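Tarneck workshop group builds a walking humanoid, one evening at a time

Grendville, 4 May 2026

If you stop by the shared workshop at Tarneck after supper, you will most likely find a few people bent over a bench covered in leg parts, with a pot of coffee going cold beside them and somebody hunting for the small hex key again. The group has been at it since September, and what they are building, slowly and with a good deal of cheerful arguing, is a humanoid robot that they hope will one day walk across an ordinary living room without knocking into the couch.

The project goes by the name Clulex, which started out as a label on a parts box and stuck. It has 11 members, most of whom had never built anything with legs before. A couple of them came over from the woodworking side of the shop and one repairs sewing machines for a living, and it shows in how neatly the cables are tied. They meet two evenings a week, pay for parts out of a shared jar, and have so far spent $727 on the first leg and the bench it hangs from. That doesn't count the motors, which came secondhand from Akgül, a small repair business down the road that was clearing out its back shelves and let the whole lot go for the price of a few pizzas.

While the metal parts come together, a good half of the work is being done on a laptop at the far end of the room. The members there have set up a simulated home, with furniture, rugs and plenty of window light, and they place a stand-in robot inside it so that balance and turning can be worked on long before the real machine has a second leg to stand on.
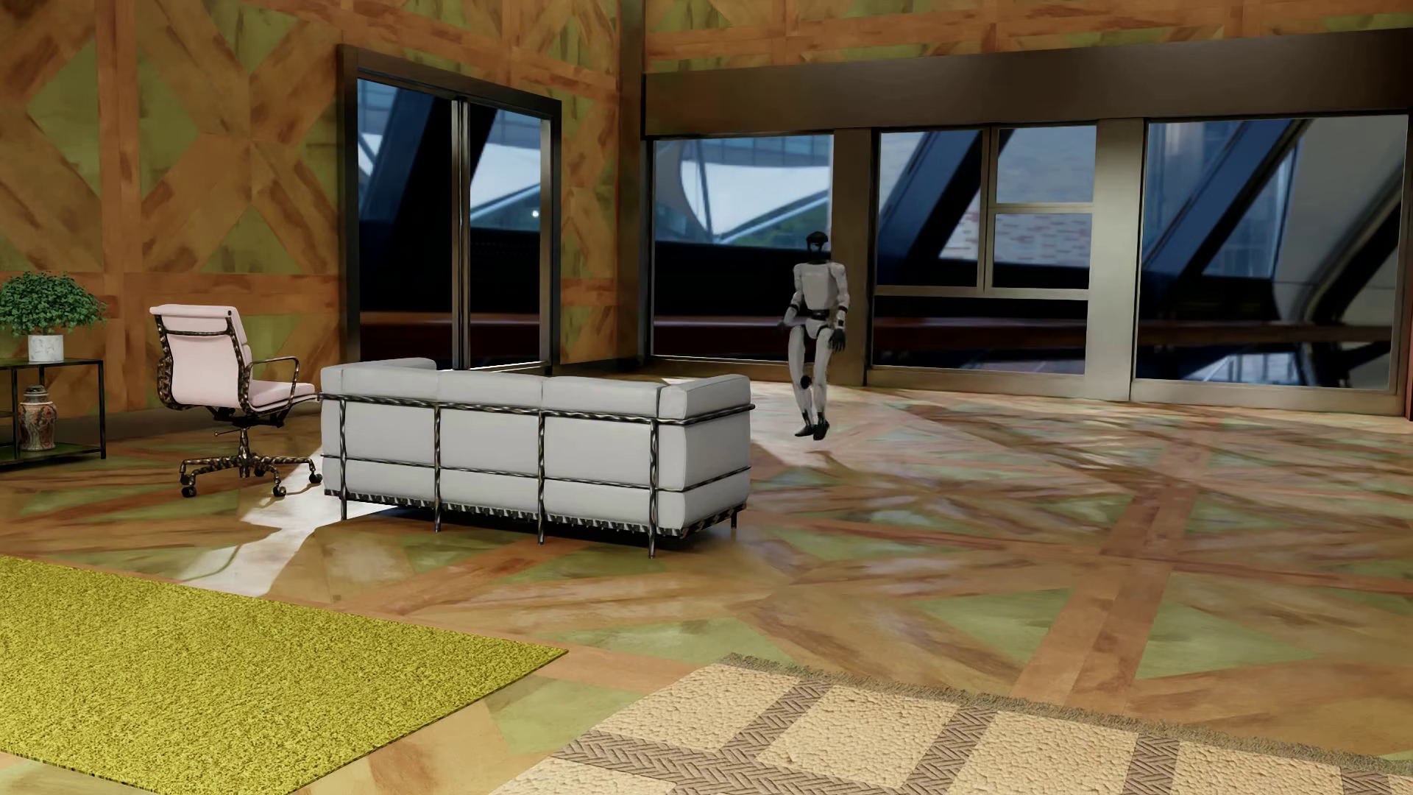
The simulated living room used by the Clulex group, with the humanoid beyond the end of the sofa.

Rugs are a favorite subject at Tarneck these days. Everyone who has a rug at home has tripped over it at some point, and the group would like the robot to learn about edges and fringes on the computer first, where a fall costs nothing and you can just start over (the real knee joint took six weeks to make, so you can see why they feel protective of it!). The walking program is now on its 13th version. The members say the newer ones take shorter steps and look a bit like a person crossing a dark bedroom in socks, and they mean that kindly.

Back at the bench, the second leg is cut and drilled and waiting on bearings. Once both legs are on, the plan is to hang the lower body from a ceiling hook by a padded strap and let it try a few steps in place, with the arms and head left for later in the year. The group puts the finished height at roughly 9 hands, a measure picked by a member who keeps horses and refused to be talked out of it.

Visitors are welcome on build evenings, and you don't need to know a thing about robots to come and hold a flashlight. The workshop is also looking for a sturdy folding table and any old rugs that people in Grendville no longer want, the shaggier the better. They can be left inside the side door, next to the lumber rack.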